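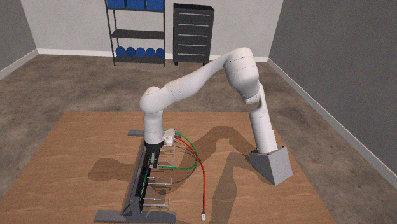 Fig. 1. Simulated robot arm holding a white cable plug.

Does Senior Housing Pay? A Second Look at the Altden Conversion
Vasylyna Hrytsenko, Real Estate Finance, term project

Search this site Go

Most of what I read before starting this project treats senior housing as a sure thing. The population is getting older, so the buildings will fill up. I wanted to test that against one deal, the conversion of a former office block in Altden into 75 apartments for older renters.

The owner, Cemano, bought the block with equity from Juswood, a small private fund. Its brochure promises investors steady income from year two. I could not find the rent assumptions behind that promise, so I built my own.

I used a starting rent of $2,000 a month, meals and care not included. At full occupancy the deal looks fine. At the end of my study period, though, only 29 apartments were leased. Cemano blames a slow winter. Maybe, but the Palamarchuk building across town opened in the same January and was nearly full by summer, with lower rents and a bus stop at the door.

My model breaks even only if vacancy falls to 5 percent and stays there. Staffing costs worry me more – the brochure holds them flat, and I have yet to see a payroll that does that.

Limits: I had one rent roll, no access to the loan terms, and a single interview with the leasing office. A refinancing would change the numbers, possibly a lot.

Comments

dkt_: Did you include the tax abatement? It matters in year one.

Marlow: My aunt toured the Altden place on a Wednesday. Nice lobby, too expensive.

rentroll: Would like to see the spreadsheet.

Contact | Copyright Student Projects | Back to top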